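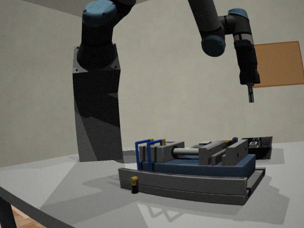 **From:** Nadhirah Wattimena
**To:** femeo-users
**Subject:** Re: [femeo-users] planner refuses to go back down after retract
**Date:** 16th March

Hi Tormod, and everyone else who has met this one,

> On the vise-style fixture the arm retracts fine, hangs above it with the
> fingers shut, and then the planner says "no path" for the next approach. Same
> goal pose as the run before. I have raised the timeout to 600 seconds, which
> gave me time for lunch but no path. Is this the new collision checker or
> is it me?

A bit of both, which I realize is what people say when it's you.

The new checker pads every mesh in the scene, including the ones you'd rather it left alone. Your fixture has two upright plates with a low bar between them and a rod running into the first plate. Pad all of that and the gap you want to come down into gets narrow. Pad the gripper too and it closes. The planner then spends its full timeout proving to itself that it can't walk through a wall.

Things I'd try, in this order:

1. Set `padding_links` to zero for the fingers only. Leave it on for the wrist. Sixten turned it off for the whole arm in December and we all got to learn what the forearm looks like inside the pedestal.
2. Check whether your fixture loads as one convex hull. If it does, the space between the plates is solid as far as Femeo cares. Run `femeo scene dump --collision` and look for a single entry where you expected 11.
3. Put the timeout back to something sane. If it hasn't found a path in 200 samples per segment, more waiting won't help.

My money is on number 2. The importer picks the hull whenever the decomposition fails, and it announces this with one line at debug level, in the middle of the texture warnings. I have opinions about that, and they're in the tracker.

> Also the little yellow-topped peg by the front rail gets reported as
> "in collision: unknown". With what??

The table. Its base rests on the tabletop, and with padding on, resting counts as hitting. Add the pair to the allowed list:

```yaml
allowed_collisions:
 - [peg_small, table_top]
 - [bin_black, table_top]
```

Same deal for the bin behind the fixture, so I put it in before you write again.

Ulla has a branch that makes the hull fallback an error. It breaks every scene Oriana has ever made, so the review is taking a while. If you want to test it against your fixture, please do, and post the dump here even if it's long.

Nadhirah

PS: "is it me" could go in the issue template. It would save us all some typing.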